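Tips > Around the House > Tables and Tops

What a pair of grippers taught me about clearing a table

I spent part of February on a project called Munro, teaching a robot to tidy tables. You hold a gripper in your hand, do the job with it, and what you did becomes the lesson. We recorded 800 goes at clearing and resetting a table, and I came home with habits I now use in my own kitchen (my family are thrilled, as you can imagine!).

Look before you reach. The early recordings were full of dithering – hand out, hand back, change of mind. So we tried 200 goes where you had to pause for 2 seconds first and decide what was going where. The robot trained on those did noticeably better than the one trained on the same number of hasty ones. I do it with the breakfast things now and I'm quicker, pause and all.

Light cups go first. Anything thin or soft gets squashed or knocked if you leave it until you're tired and swinging your elbows about. Pick it up low down, close gently, stop as soon as it stops sliding.

Trailing things go last. Flower stems, flexes, the fringe on a runner – they all catch on whatever is passing. Tuck the loose end in before you lift anything near it.

Move one thing, let go properly, then move the next. We had 100 goes spoiled by people opening the gripper while still drifting sideways. Same fault as putting a mug down while turning to talk to somebody, and I have the rings on my worktop to prove it. 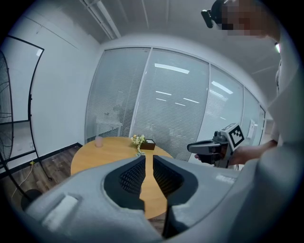
Swap sides now and then, too. If you always work from the same chair you only learn the table from there, and the robot was just the same: lessons from one side made it hopeless from the other. With dusting it's the far edge that gets missed, so walk round and do it from the back. I use a barely damp Dustedico cloth on wood and go along the grain, then a dry one straight after.

I still haven't cracked cutlery. Forks slide about dreadfully in a gripper, and the results for those were poor whatever we tried.

We use cookies to remember your settings. Accept | Manage
Contact | © Flellano Home Tips | Back to top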